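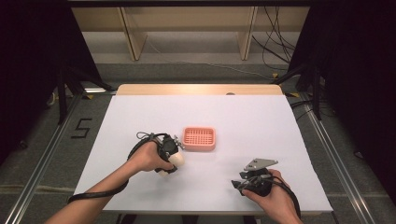 Vondesis opens its doors to the neighbors

MOSTINE, May 28, 2018 - When Vondesis moved into the old carpet showroom on the edge of Mostine, plenty of people in town wondered what was going on behind those big front windows, and last week they finally got the chance to walk in and ask. The company held its first open day, and 200 visitors came through over the course of the afternoon, a good many of them with children in tow and at least one with a very patient dog.

Vondesis works on teaching robots to handle the ordinary things people keep around the house. The teaching is done by hand, by people who sit or stand at a table with a gripper in each fist and go through a small chore over and over, while the motion is recorded for a robot to learn from later on. The chore chosen for the open day was one that everybody could follow, even from the back of the crowd: a bar of soap and its pink dish.

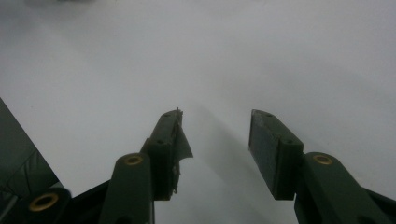

Staff told visitors that the fingers come in for a lot of hard use, and that tape and padding get replaced as a matter of routine between sessions. A tray of old ones was passed around the room, and the younger guests were delighted to pinch each other's sleeves with them (gently, for the most part). Several parents wanted to know why anyone would start with soap, of all things, and they got a good long answer about rounded shapes, smooth sides and how little room a dish leaves for clumsy fingers.

The company says it has recorded 1,448 runs of its bathroom chores so far, and that it has 73 household objects on its list for the year. Folding washcloths is next, and one of the demonstrators admitted she was not looking forward to it one bit!

After the demonstration, visitors were welcome to try the grippers for themselves at a practice table, and the line for that stretched clear out to the coffee urn. The coffee and a really lovely lemon cake came from Bautista, the bakery across the street, which stayed open an extra hour so that nobody went home hungry. A group from the Stisska evening school had made the trip over by bus and stayed until the very end, asking questions right up to the moment the driver started his engine.

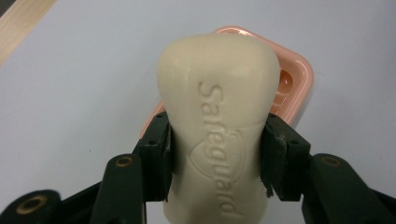

Next open day in September

Vondesis plans to welcome the public again in September, this time in smaller groups of 40 so that everyone gets a proper turn at the table. Admission will be free once more. Sign-up sheets will be at the front desk and on the counter at Bautista, and children are welcome as long as they bring a grown-up along.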